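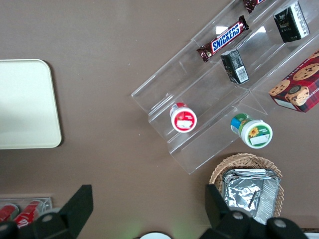

Candy and packaged goods on and beside the clear stepped stand, Kutwood snack table.

Kutwood Evening Learning Center
Snack Table Project: Progress Report to the Mabaso Fund
January 2023
Prepared by Reshma Xaba, evening program lead

Where we are

The snack table is set up and I am so pleased with it! When we wrote to you for the grant, evening students at Kutwood had one vending machine at the far end of the first floor (out of order more often than it worked), and people were coming to class straight from a shift with nothing to eat until they got home after nine. Now they walk past a table of food on their way in, and a good many of them stop.

The table has been open for 17 evenings so far, all of them during the English and bookkeeping terms. We started a week later than planned while the landlord, Skolstead Properties, decided whether we could have food in that room at all. They said yes, with the condition that anything hot stays downstairs. That suits us fine for now.

What the grant has paid for

Of the $2,756 you awarded, we have spent nearly $900. Most of that went to the display pieces, the trays and baskets, and the first two food orders. The rest is set aside for restocking through the spring, plus a small refrigerator if we can get a second outlet put in. Emilian Husar keeps the receipts in the blue folder at the front desk and has sent scans with this report.

The clear stands were the one item I went back and forth on, and I'm very happy we bought them. On a flat table the small things disappear behind the big ones. With the steps, a candy bar like the Snickers can sit up on a higher shelf, and a larger box of cookies can go right on the table next to the stand. They also wipe clean in seconds. We use a brown tabletop and cream and white trays, which was Sandamali's idea, and it makes a plain room feel a lot more welcoming.

How the table is laid out
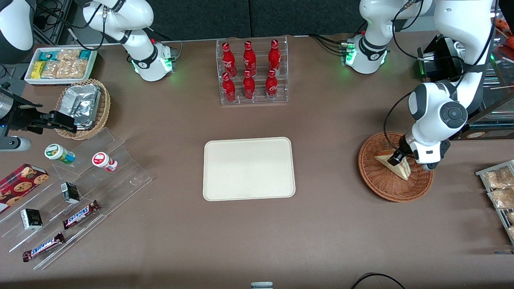 Drinks took us the longest to get right. At first we kept them in a carton under the table and people simply didn't know they were there, so students were buying a snack and then going down the hall for water. Muthu Nair suggested a proper rack, and it has made a big difference. The Coca-Cola now stands in two rows of three, with the back row a little higher than the front, and small drink bottles can go on the stepped stand. Packaged bars have their own white tray in the corner, so anyone in a hurry can find one fast. Cake goes by the slice in a shallow round basket, and I think the baskets are the nicest thing we bought. The cream tray in the middle is for customers: you put your choices on it and carry it over to Emilian to pay.

What students are telling us

The response has been lovely. We left a notebook by the door in December and got 11 comments, most of them signed. The cake came up over and over (one person wrote "more cake" and underlined it twice). Two people asked for fruit, one asked for something without nuts, and one would like the table to stay open through the second break. Lindsay Faulkner, who teaches the later bookkeeping class, tells me her students are coming back from break on time, which used to be a real struggle.

What still needs work

Prices. We wrote them on cards for the first week and the cards got knocked over or put back in the wrong place. Muthu is making a single price list for the wall instead.

Labels. I would like clear allergen information for everything we sell, including the cake. The bakery in Clamudville has promised us an ingredient sheet and I will keep after them until it arrives.

Restocking. We order every other week at the moment. The candy goes fast and the jars and boxed items hardly move, so the next order will lean toward bars and drinks, with a small amount of fruit to try out.

Coming up

Sandamali Wickramasinghe will take over ordering in the spring term, and she already has good ideas about the fruit. We'll try the second-break opening for four weeks and see whether sales cover the extra hour. I'm also getting a quote for the outlet and will send it to you before we commit to anything.

If anyone from the Fund would like to come by, the table opens half an hour before the first class. Please do come, we'd love to show you around and give you some cake. My next report will cover the spring term and will include sales by item.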